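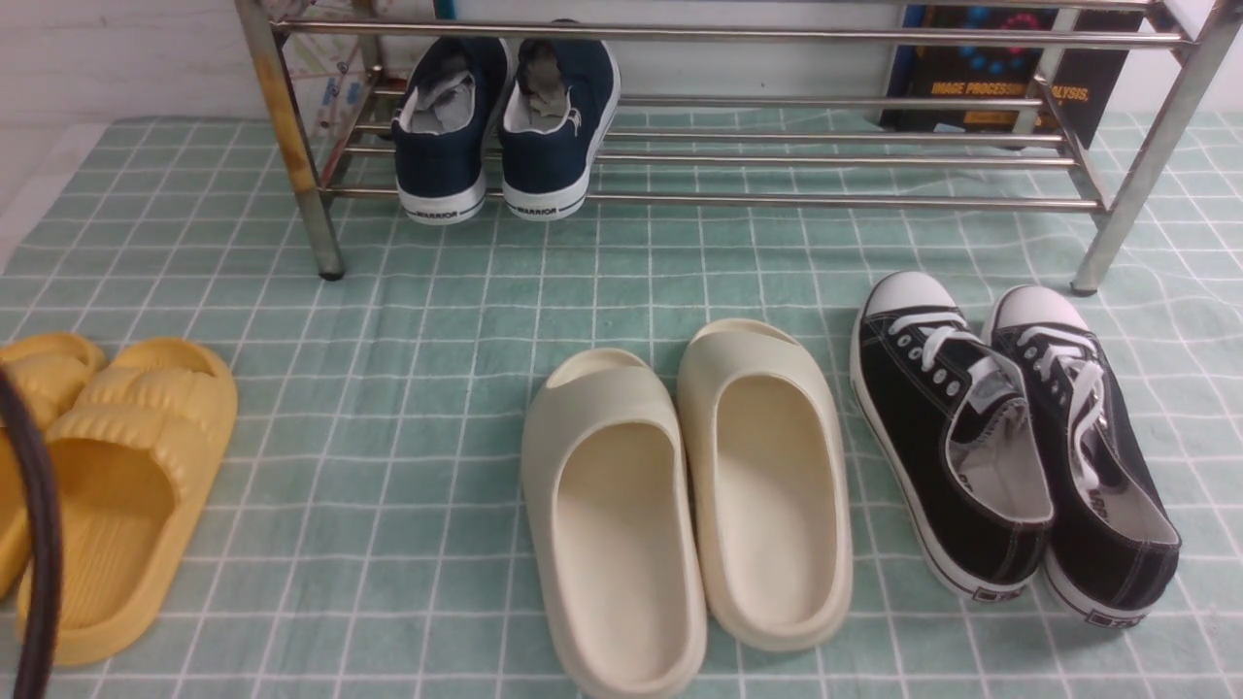
Foldale House Newsletter, Issue 6, page 2

SHOES IN THE HALLWAYS: WHAT WE AGREED

Dear neighbors,

many of you have asked me to write down what was decided about shoes at the September house meeting, so I do it now. I am sorry that it took me so long. My English is slower than my German, and Bevan Bright was so kind to read my first version and correct the commas.

First the good news. From this month every apartment has its own shoe rack, and it stands inside the apartment door, not in the corridor. The corridor must stay free for the fire inspection, and also for Magdy Cherkaoui's delivery cart, which is wider than one thinks. Most of the racks are the metal ones with tubes which were already in the house. Some have yellowish stains on the legs. Mattes Reinholz has tried a soft cloth with a little vinegar on his own rack and he is satisfied with the result, but please dry the metal well afterwards. Do not use steel wool. It makes scratches, and in the scratches the rust comes back.

If your rack stands on a mat, leave the small foot caps on the legs. Without them the tubes press holes into the mat. Elikem Ansah has a bag with spare caps in two sizes, and you can knock at his door after 6 in the evening.

Now the question which took the longest time in the meeting: how many shoes can stand in front of the rack? We agreed that the shoes which you wear every day may stay on the floor in one row, with the toes to the rack. Slides, canvas sneakers, whatever you put on when you take down the garbage. A row like this can be stepped over in the dark. A heap can not, as I know from my own left ankle. All other shoes go on the shelf or into the closet.

Socks were also discussed, longer than I expected. Putting them into the sneakers is allowed, it is your own apartment and your own nose. I only ask that you take them out before wash day, because the laundry machine in the basement is shared and we would like to fill it properly. The same is true for insoles. Take them out one time in the week and let them lie in the air overnight, then the sneakers smell much better. Canvas shoes can be washed by hand with lukewarm water and a little soap. Please do not put them in the dryer. The glue under the sole does not like it.

Please look also at what is leaning behind your rack. Books and papers on the floor become dirty very quickly when shoes come in from the rain, and it would be a pity for a good textbook. In the common room there is a free shelf where you can leave books that you do not need at the moment. Write your name inside the cover.

For new mats we have 300 dollars left in the house budget. Hinrichs has given us a price for the tiled pattern in light green, and it can be cut with normal scissors. If you want one, write your apartment number on the list beside the mailboxes and measure the space first, also behind the door. Who already has a mat that is still good does not need to sign.

Questions about the racks please to me, questions about the mats to Mattes.

With friendly greetings,
Hannelore Seidel
Second floor, left side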